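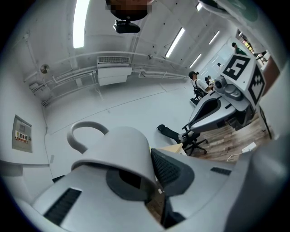 Re-grasping mugs with hand-held gripper data: what moved the number for us

mrutherford
Posted 9/1/23

Writing this up because two people asked in the other thread. We train a policy on demonstrations collected with hand-held grippers, no arm involved at collection time. The task is mug reorientation: mug starts any way up, has to end upright on the table with the handle on the right.

We had 2661 demonstrations in total. Trained on everything, the policy was decent on upright and sideways starts and poor on upside-down ones. I went through the set with Berkay Bayram and found that only 121 demos had the mug inverted at any point. We collected no new data. We just sampled those more often, so that they made up a fifth of each batch.

Inverted starts went from 20 successes to 39, out of 50 trials each. Upright starts stayed the same within noise. Same arm, same mug, same table height.

dpetrenko
Useful, thanks. One mug though? I'd want to see it on a mug the policy hasn't met before I called it a method. A grey mug against a grey gripper is also an odd case. You may have fixed a segmentation problem by accident and be reading it as a grasping one.

mrutherford
One mug for the trials, several in training. Fair point on the colour. There's no segmentation step, it's straight from pixels, but I take the meaning.

cundow_lab
We did much the same at Cundow in March with bowls and got nothing from it. Reweighting made the policy flip bowls that were already the right way up. Did you check for that?

mrutherford
Yes, that's what the upright trials were for. It flipped one that it shouldn't have. Before reweighting it flipped none. I counted that as noise, you might not.

cundow_lab
I wouldn't. One in 50 is small, but it's the exact failure I'd predict. Ours got much worse when we pushed the share past a quarter.

F_Cinar
How are you getting the pose of the second gripper? We use marker boards on each device and lose tracking whenever the wrist rolls far enough to turn a mug over. Those demos get thrown out by our filter. I suspect a lot of people's inverted data is missing for that reason and it has little to do with what the operators did.

mrutherford
Ferhat, that's a good question and I don't have a good answer. We filter on tracking too. I'll ask Gönül, she wrote the filter.

gkarakaya
Gönül here. The filter drops a demo if the marker is lost for more than 20 consecutive frames. I reran it this morning without that rule. The rejected pile has a much higher share of inverted mugs than the kept pile. So Ferhat is right, at least for our set. I haven't checked yet whether the rejected ones are good enough to train on.

dpetrenko
Then the reweighting result is really a result about the filter. I'd change the title.

mrutherford
Don't agree. The reweighting worked on the data as filtered, and that's what I reported. Why the data was short is a second question. I'll add a note to the first post.

berkay_b
Two markers on adjacent faces helps with the roll, by the way. With a single flat board you lose it well before the mug is over. Angle the cameras in the room too if you can. Ceiling lights reflecting off the board are worse than people think.

F_Cinar
We have two faces already. Lights could be it. Will try matt board and report back.

cundow_lab
Could you post the rejected set when it's been looked at? Happy to run it on our arm with the bowls mixed in.

gkarakaya
Yes, once I've been through it. Give me a couple of weeks.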